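Pratville fruit market moves indoors for fall

Tue 29 August – Saturday market is leaving the Chisholm Street lot, starting this week. Rain and parking, mostly.
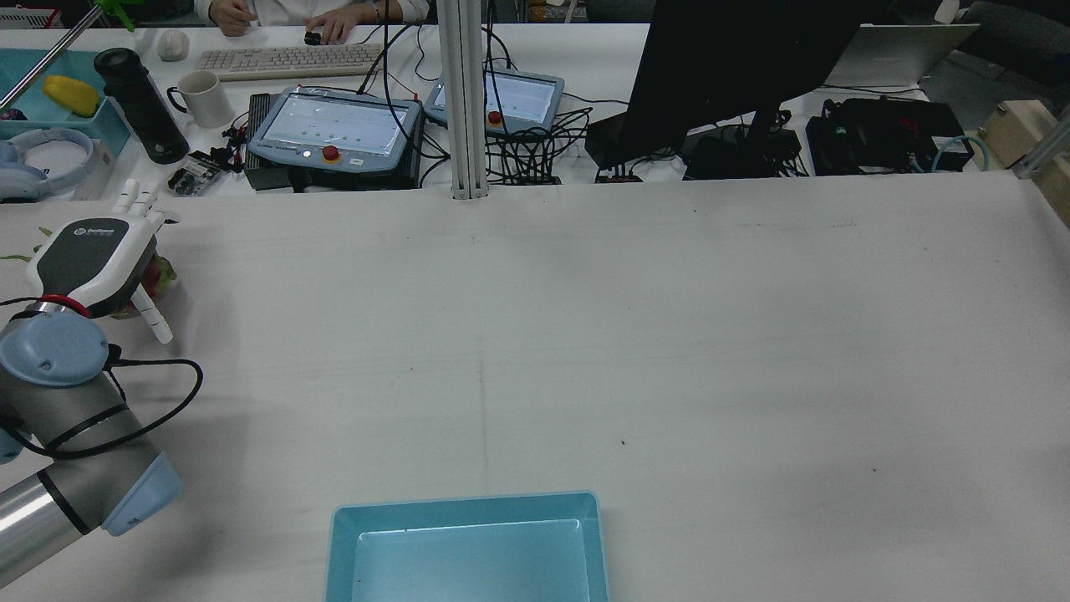

What's changing

New spot is the old Geltar hall, doors at 8. Stall fee stays at $50. Organizer Sheena Halliday says 3 growers are still waiting on a table and she hopes to fit them in by the weekend. "We had 809 people thru in one morning, the lot couldnt take it." Back outside in April. Bring cash – card reader is still down.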